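Minutes – bathroom working group, Odton House (shared residence)
November meeting, started 4 pm, held in the kitchen

1. Last minutes
Agreed. One fix – the Zarik invoice was for sealant, not tiles.

2. Toilet seat
Seat on the ground floor toilet discussed again. Complaint is that it slides sideways when you sit down. Hinge bolts to be tightened from underneath, by hand first, then a quarter turn with the wrench. If it still moves, new hinge set from Sandhu, $22. Bumpers to be checked same time, a new pack comes with 4 so no need to order extra.

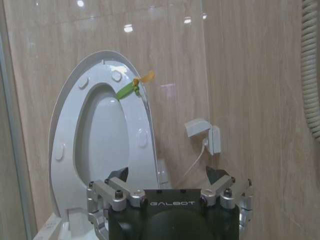
Ground floor toilet, seat up, bumpers on underside.

Cleaning of the seat: underside gets missed. Add to the rota as its own line. No bleach tablets in the tank, they ruin the seals. Agreed.

3. Walls and glass
Long talk on wipe-down of panels and glass. Spray on the cloth and not straight on the panel, water gets into joints otherwise. Glass to be done top to bottom, squeegee then dry cloth. Salano cleaner was liked by most, smell is strong tho. Keep for now, use up the 3 bottles we have.
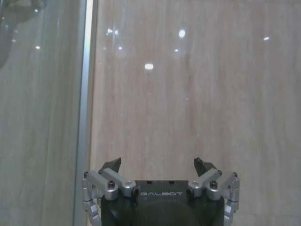

Limescale came up too. Vinegar mix ok on glass, keep it off any metal trim. Leave five minutes, rinse. Someone asked if we could seal the glass so it needs less work – get a price before next meeting.

4. Small items left lying about
Bits and peices keep ending up in the bathroom. Anything small goes in the box in the hall, box emptied at month end. Not to be flushed, obviously. Last plumber visit came out of the repair fund and we dont want another.

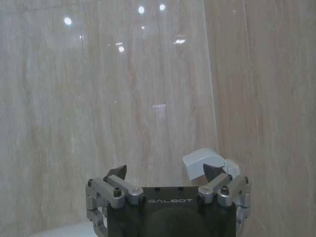
5. Budget
$500 left for the year. Hinge set comes out of this if needed. Glass sealing on hold until price is in. Paint for the ceiling moved to next year.

6. Any other business
Fan is noisy, to be looked at. Spare key for the supply closet still missing.

Closed 5:10 pm. Next meeting same place.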